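Merkus Willum Teleoperation Station
Two-arm leader-follower kit for recording demonstrations

Overview | Specifications | What's in the crate | Support

The Willum is for people who have tried to describe a simple chore to a robot in code and would like their evenings back. You hold a pair of lightweight leader arms, you do the job, and the two follower arms do it with you. Every joint angle, grip command and camera view goes into one time-stamped file.

Leader arms are gravity-compensated, so they stay where you leave them. Grip force comes back through the trigger as a gentle push. We tried a stronger push in the first version and learned a lot about thumbs.

Hand-guiding is included too. Hold the button on the follower's wrist, move the arm where you want it, let go. It suits slow, fussy starting poses – less so anything you plan to repeat all afternoon.

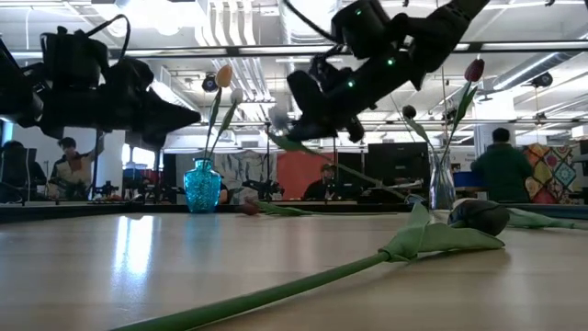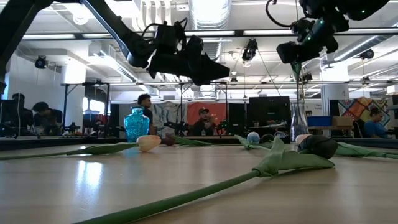 Soft, light objects are where a teleoperation kit earns its price or goes back in the crate. A steel block forgives a clumsy approach; a stem going into a vase does not, and the operator needs to feel the difference before the camera shows it. We like artificial tulips for this, with a clear glass vase and a turquoise one on the same table, as the two kinds of glass give your vision model different things to be wrong about. A glossy tabletop with bright reflections adds to its education. For work like this, set the trigger to Fine and drop the motion scale until you stop holding your breath.

Specifications

Follower reach: 925 mm
Overall height, arms parked: 937 mm
Camera inputs: 3
Episodes before storage prompt: 2,000
Recording software: Trellance, one seat included
Mounting: overhead or side

Trellance lets you trim, tag and replay an episode, and mark the bad ones. Keep the bad ones. You will make plenty, and they are useful once labeled.

The Wan foot pedal (sold separately) starts and stops recording while both hands are busy. Most customers skip it, then order it in a second shipment. Freight is charged on both.

Ships in one crate. Lifting it takes two people.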